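Sokent Twin-Arm Serving Station
Open day at the Altdale showroom, Monday, September 17, 2018

Product group: Food handling
Status: Available to order
Supplied by: Sokent, Altdale

The Sokent serving station is a two-armed robot set up behind a counter or table, for canteens, kiosks and station shops where single items are handed over one at a time. It was on show all day at our Altdale open day, running on an ordinary table set out with snacks, drinks and sandwiches. Visitors could stand at the table and ask for an item to be moved. The notes on this page cover what was demonstrated and what is supplied with the unit.

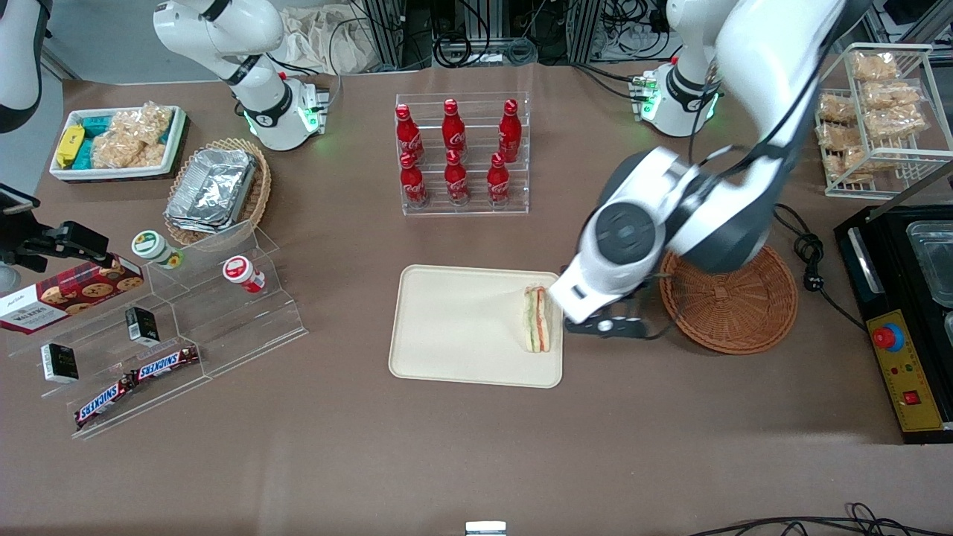
Sokent Product News, Issue 164, page 2

The sandwich task drew the most questions. A cut sandwich is soft and the filling slides if it is squeezed, so it is a fair test of a gripper. The demonstration used our short black fingers, which are the standard fit. The sandwich is served from a plain cream tray with a low rim, and the same tray can be used for wrapped goods.

The two arms work independently. For the sandwich task the left arm does the handling and the right arm can be folded up out of the way, which leaves more of the table clear. For wider layouts both arms can be given their own half of the table. Green lights at the arm bases can be seen from the customer side.

Table layout

The station does not need special shelving. At Altdale we used clear acrylic stands for Coca-Cola bottles and for Snickers bars and boxed goods, a wire rack for bags of rice crackers, and wicker baskets and trays. Most of these came from a catering supplier. Clear stands are cheap and easy to wipe down, but they do reflect, and the positions should be taught again if a stand is swapped for one of a different height.

Items should be set out with a finger's width between them where possible. Bagged goods can lean on each other. Foil containers are best stacked no more than two high in a basket.

Camera view

A small camera at the gripper gives a close view from over the table. It was the part of the demonstration that people from existing sites asked to see again, as it helps when a new item is being taught. 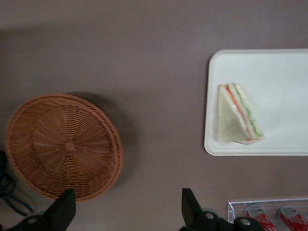 Gripper camera view: wicker basket, sandwich on tray, drinks cans at lower right.

The view takes in the finger tips, so the operator can judge where they are against the item. Sandwiches can be taught lying flat or standing on the cut edge. These are stored as separate items in the menu and should be named clearly.

Questions from the day

Can it handle cans as well as bottles? Yes. Cans and bottles are taught separately, and the grip width is stored with each.

How long does a new item take to teach? Allow roughly 900 seconds for a first item. Later items of a similar shape can be copied and adjusted.

Does it make the sandwiches? No. The station moves finished items only.

Can it be used with the Hirano counter? Yes, with the adaptor plate, part 211. The plate is not included and must be fitted before the arms are mounted.

Who does the installation? Our own fitters. Adel Hajji ran the Altdale demonstration and is the contact for site surveys. Please send a sketch of the counter with the position of the nearest sockets.

Supplied with the unit

Two arms with bases
Standard short fingers, one set per arm
Gripper camera
Power and signal cables
Printed setup guide

Trays, baskets, stands and stock are not supplied. Long fingers and the Fovholm soft pads are listed under Accessories.

Next demonstration

The station will be shown again at Altdale in March. Places at the table are limited, and groups should book through the showroom desk. Trade visitors may bring their own packaged items to be tried on the day, provided they are sealed and labelled.

Related products: Hirano counter, Fovholm soft pads, long finger set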